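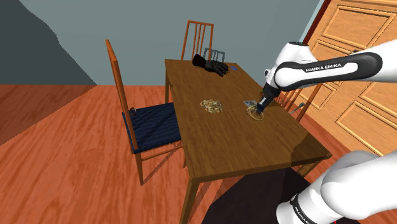

*Robot arm over a wooden dining table, gripper down at a tan loop (render)*

## Getting property back after a dismissal, Wernent County

**gravel_pit** wrote on Feb 13, 2025:

Charge was possession of stolen goods, misdemeanor, dismissed by the prosecutor in August. Deputies seized a generator, a toolbox with contents, a phone and $300 in cash under a search warrant. Nobody else has claimed any of it as far as I know.

The property room at the Sitden substation says they need a release from the prosecutor. The prosecutor's office says the case is closed on their side and the property room should have what it needs. I have the receipt left at the search. Line 8 reads "misc. tools" and that is the full entry for the toolbox.

Is there a form for this, or does it have to be a motion?

---

**docket_reader**

Could be either. Check the dismissal order before anything else. If it says "with leave to refile" or words to that effect, the prosecutor can keep the hold in place, and the property room is correct to refuse you without a written release. If it is a final dismissal, the basis for the hold is much weaker.

The usual sequence:

1. Certified copy of the dismissal from the clerk.
2. Written request to the prosecutor for a release, with the case number and the receipt number on the first line.
3. If there is no answer or a refusal, motion for return of property in the court that issued the warrant.

Phone calls don't create a record. Put all of it in writing.

---

**tn_bench**

Disagree on the court in item 3. Where the warrant was issued by a magistrate and the case was later filed in a trial court, the motion generally goes to the court that had the case. Filing it in the wrong place costs a hearing date. OP should ask the clerk where the warrant return was filed and use that.

---

**docket_reader**

It varies by state and OP hasn't named one. Some rules say issuing court, some say trial court, some allow either. Agreed that the clerk will know.

---

**gravel_pit**

Order says "dismissed" and nothing after it. There's no mention of refiling. The warrant return is in the same file as the case. Receipt is number 628 and it's a carbon copy, partly faded.

---

**exhibit_tag**

I worked intake in a property room (different county). Two separate things are going on here and they get mixed up.

The hold status is a field in the tracking system. At our place it was set at intake and did not change when the case closed. The court's system and ours did not talk to each other. A person had to open the record and change it, and that person wanted a signed release to attach. So "the case is closed" and "we need a release" can both be true statements.

The second is ownership. On a stolen goods charge, a dismissal does not decide who owns the generator. If there is a named victim in the report, expect the property room to send that person a notice first. Cash and the phone should be simpler. Ask for those as a separate release so they don't sit behind the generator.

---

**tn_bench**

Seconding the split request. Also ask whether the cash was deposited. Many agencies bank seized currency, in which case you get a check from the county and it comes through the finance office. It's also worth asking in writing whether a forfeiture notice was ever mailed. If one was, and the response period ran, the motion for return may be the wrong tool for the cash.

---

**halfton_88**

"Misc. tools" is going to be the problem. My brother-in-law had a truck towed to the Astovetti yard on a hold and the inventory said "truck, contents." He got the truck. Whatever had been in the bed was his word against theirs.

---

**exhibit_tag**

It's a bad entry, but it isn't fatal.
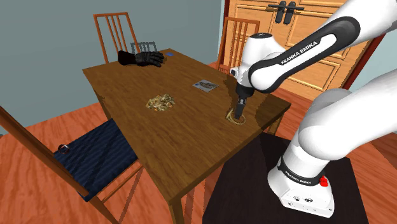
An inventory line should let a stranger pick the item off a shelf without opening the case file. Type, color, maker's marks and where they appear, serial number if there is one. Anything the officer is unsure about should be recorded by appearance and left there. Take the arm in the render just above: I'd write "robotic arm, white and black, marked FRANKA EMIKA on upper panel and on base, red button on side of base." The thing under the gripper goes in as "ring-shaped item, thin, tan." It may be a rope loop or a hoop, and if the sheet says "rope" and the shelf holds a hoop, the clerk at the window will say it doesn't match and send you home. "Misc. tools" has the opposite fault, in that it matches everything. The claimant then has to supply the detail from his own records.

So, gravel_pit: write out the toolbox contents now, item by item, with marks and any serial numbers. Attach purchase receipts or old photos if you have them. Then ask for the intake sheet, which is a separate document from the receipt left at the house. Contents are sometimes listed there in full.

---

**docket_reader**

And if there is body camera video of the search, request that too. Retention on it can be short for a closed misdemeanor. Send the preservation letter before the release request.

---

**tn_bench**

I'd send them the same day. Holding the release request back gains nothing, and some states start the clock on unclaimed property from the disposition date. An agency that mailed its notice to an old address can be entitled to auction or destroy after that.

---

**docket_reader**

Fair. Same day, separate envelopes.

---

**gravel_pit**

I did move after the search. The address on the receipt is the old one.

---

**tn_bench**

Then put the new address in the request, and ask for the date and mailing address of every notice sent under receipt 628.

---

**halfton_88**

Is Metwally still the auction outfit for Wernent? They used to post lots with pictures. Might be worth looking for the generator.

---

**exhibit_tag**

I don't know who has that contract. If it does show up in a listing, save a copy of the page with the lot number and attach it to the motion. Don't bid on it.

---

**gravel_pit**

Nothing listed that I can find. Clerk has the certified copy ready and both letters are printed. The intake sheet request has to go through the records desk in Sitden, so I'm dropping that one off by hand and getting a stamped copy.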